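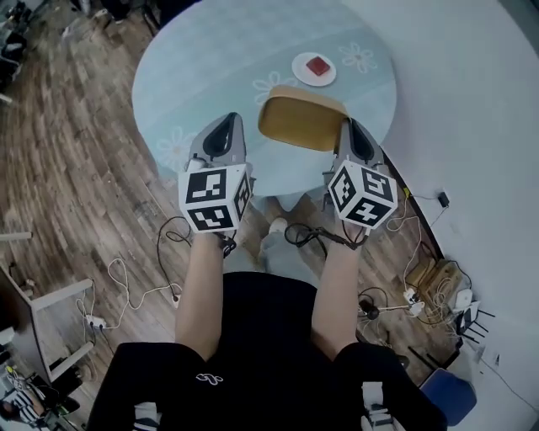 Brush Care and Repair: Frequently Asked Questions

Last updated 28 February 2023
Maintained by Da-eun Ha, product support, Kostura

These answers apply to all face, eye and lip brushes sold under the Brostura and Noh names. Where the two lines need different handling, the answer says so. For sponges and silicone applicators, see the leaflet in the box.

Jump to: Materials / Washing / Drying / Shedding and shape / Handles and ferrules / Repairs and returns

MATERIALS

What are the bristles made of?

All Brostura brushes use PBT, a synthetic fiber with a tapered tip. Noh powder and blush brushes use goat hair. Noh eye brushes are mixed: the blending shapes are goat, and the liner and lip shapes are PBT. The fiber type is printed on the back of the sleeve, under the model number.

How do I tell them apart if I threw the sleeve away?

Look at the tips under a bright lamp. PBT fibers are even in color and have a slight shine along the whole length. Goat hair varies in color from strand to strand and looks matte. The model number is also stamped on the ferrule of every brush made after August 2019.

Are any of the brushes vegan?

Every Brostura brush is free of animal hair. The glue used in both lines is a two-part epoxy with no animal content. Noh brushes with goat hair are not vegan.

Can I use a goat hair brush with cream products?

It will work, but it shortens the life of the brush. Goat hair has a rough outer layer that picks up powder well and holds on to oils and waxes. Cream foundation and cream blush are hard to wash out fully, and the residue makes the hair stiff near the ferrule. Use PBT for creams, liquids and gel liner.

Why does the same blush look stronger with one brush than another?

Pickup depends on fiber surface and packing density. A dense synthetic head lays down more product over a smaller area. A loose goat head lays down less and spreads it further. If a blush looks patchy, change the brush before you change the blush.

WASHING

How often should brushes be washed?

Liquid and cream brushes: after each use, or at the end of the day if you used the brush more than once on the same face. Powder brushes: once a week with daily use. Eyeliner and lip brushes: after each use. If you work on other people, wash and disinfect between faces every time.

What should I wash them with?

A mild liquid soap or baby shampoo with no added conditioner. Toltard solid brush soap is also suitable for both lines. Avoid dish detergent on goat hair. It strips the natural oil and the hair becomes brittle and starts to snap. On PBT, dish detergent does no harm to the fiber but may dull the lacquer on the handle.

What is the correct method?

Wet the bristles only, with the head pointing down, in lukewarm water.
Work a small amount of soap into the head on your palm or on a soft textured mat.
Rinse with the head still pointing down.
Repeat until the foam is white and the water runs clear.
Press the water out with a towel. Do not twist or pull.
Reshape the head with your fingers and set the brush to dry.

Keep water away from the point where the bristles enter the ferrule as far as you can. Water that stays inside the ferrule softens the glue over time and can swell the wood below it.

Can I leave brushes to soak?

No. If product has dried hard in the head, stand the bristles in soapy water no deeper than 12 mm, for 15 minutes at most, then wash as usual. Do not let the ferrule touch the water. This applies to PBT only. Goat hair should never be soaked.

How do I get gel liner or waterproof mascara out?

Soap alone is slow on these. Wipe the head on a tissue with a drop of plain mineral oil or cleansing oil first, working from the ferrule toward the tip. When no more color comes off on the tissue, wash with soap twice. The second wash is to remove the oil. Oil left in the head will make the next line skip or smudge.

Red lip color will not come out of my white brush. Is it ruined?

No. Red pigments, and some pinks, stain light PBT permanently. A stained brush is clean if it leaves no mark when you draw it, damp, across a white tissue. If you use a lot of strong reds, keep one brush for them or choose a model with dark fiber.

Can I use alcohol spray between washes?

On PBT, yes. Use 70 percent isopropyl alcohol, mist the head lightly, wipe on a clean tissue and let it air dry fully before it goes near the eyes. Alcohol does not remove built-up product, so it does not replace washing. On goat hair, limit alcohol to occasional use. Do not spray the handle — alcohol clouds the lacquer on both lines.

Can I put brushes in a dishwasher, washing machine or steamer?

No. The heat is beyond what the glue is made for. Damage of this kind is easy to identify and is not covered by the guarantee.

Are electric spinning cleaners safe?

The washing stage is acceptable for round PBT heads at low speed. Do not use spinners on flat, angled or fan shapes, or on any goat hair. The spin throws the outer fibers wide and they do not always return.

DRYING

Which way up should brushes dry?

Flat with the head over the edge of a counter, or head down in a rack. Never head up while wet. The Toltard rack holds handles from the thinnest liner to the Noh large powder brush.

How long does drying take?

Small eye brushes dry in a few hours. Dense foundation brushes need a full night, and large goat powder brushes may need a full day in humid weather. The outside of a dense head feels dry well before the center does. Pinch the head at its base to check.

Can I use a hair dryer?

On PBT, on the cool setting only. Warm air bends the tapered tips, and this cannot be reversed. Goat hair should dry in still air.

My brush smells after drying. What went wrong?

The center of the head stayed damp too long, or product was left deep in it. Wash again with twice the rinse time and dry it head down in a room with moving air. If the smell comes back after the second wash, replace the brush.

SHEDDING AND SHAPE

A new brush is dropping hairs. Is it faulty?

Some loss is normal in goat hair for the first few washes. These are short hairs that were never held by the glue. PBT brushes should lose almost none. If hairs are still coming out of a Noh brush after the fifth wash, or come out in clumps at any time, contact support.

How do I remove a hair that sticks out?

Pull it gently in the direction of growth. If it comes free, it was loose. If it resists, it is a fixed hair that has bent, and washing and reshaping usually settles it. Do not trim any head with scissors. The shape is set by how the tips are arranged before gluing, and a cut tip feels sharp on the skin.

My fine liner brush has split into two points. Can it be fixed?

Often. Wash it, apply a little plain hair gel with no fragrance, form the point with your fingers and leave it overnight. Rinse well before use. This is a common problem with model 106, which has the longest and thinnest head in the Brostura line. Storing it in its cap helps. Put the cap on only when the brush is fully dry, and slide it up from the handle end so no fibers are caught.

HANDLES AND FERRULES

The ferrule is loose. Should I glue it?

You can, if the brush is out of guarantee. Let it dry for two days, pull the ferrule off, clean both parts, and use a thin coat of two-part epoxy. Super glue holds at first but fails with repeated washing. If the brush is still under guarantee, send it to us as it is.

What are the handles made of?

Birch with a water-based lacquer. Cracks in the lacquer near the ferrule mean water has been getting in.

How is handle strength tested?

Samples from each batch go through 2,000 bend cycles on our own bench fixture. Seung-woo Tak runs the bench and can answer trade questions on test method.

REPAIRS AND RETURNS

How long is the guarantee?

Two years from purchase for loose ferrules, broken handles and abnormal shedding. Staining, heat damage, cut fibers and soaked handles are excluded.

What do I need to send?

The brush, washed and dry, with proof of purchase and a short note of the fault. Unwashed brushes are returned untested.

Will I get the same brush back?

Loose ferrules are reset and the same brush is returned. For other faults we send a replacement of the same model. If the model is discontinued, we send the closest current shape — tell us in the note if you would prefer store credit.

Do you repair other makers' brushes?

No.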